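December 28, 2018

Back in the flat at Sturwood with my feet in a bowl of warm water, and I promised myself I'd write something down before the year ran out, so here I am, tea beside me and biscuits within reach.

It was parcels again today. I had the headset and the gloves on for most of the morning, and I think (whisper it) I'm getting the feel of it at last. When I started in September I used to move my own hand as though I were picking up a parcel myself, quick and careless, and the poor thing would lurch along after me and close on thin air. Now I go slowly. I open the fingers wide well before I need them, bring the hand over the belt, wait a breath for it to settle, and only then come down. It feels a bit like helping a small child hold a pencil, with your own hand round the outside, trying not to grip too hard.

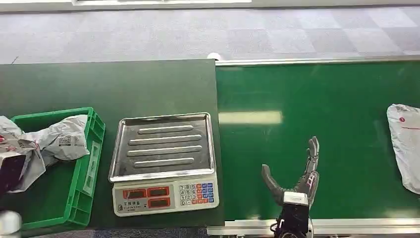

The weighing is still the part I dread. A soft mailer has no proper edges, so you pinch what you think is a corner and find you've got a fold of nothing, and then you have to decide whether to let go and start again or carry on and hope. The lady from Kinnunen who trained us said to leave the fumbles in so long as we put them right, as the machine has to learn how to get out of a muddle too. I found that such a comfort! I've made enough muddles for it to take a degree in them.

We're up to 936 good runs between us now, of which 148 are mine, and I was daft enough to ring home and tell them so. They asked if it was like a computer game. I said it was more like ironing, and I stand by that.

After lunch I moved on to the heap, which I do like, sacks and bags and soft rolled things all tumbled together and no two goes the same. You look for whatever is lying freest and leave the wedged ones until later. I caught myself talking to it the whole time, "gently now, round the side, that's it", and then realised my microphone was on and the whole Colville end could hear me.

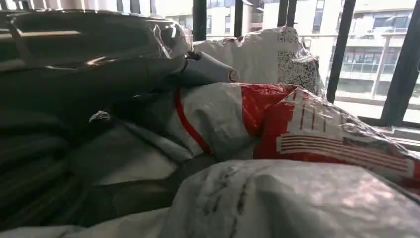
My wrists ache tonight, the left one more than the right, and I must ask whether there's a smaller pair of gloves anywhere. The Linard ones are lovely and light but they were made for somebody with hands like shovels, and the thumb slides about when I get warm. I might try a bit of tape inside.

Tomorrow I'm to do nearly 50 before the tea break, if the link behaves itself. Must remember to buy milk and post the card to Auntie, and take my own cushion for that dreadful chair.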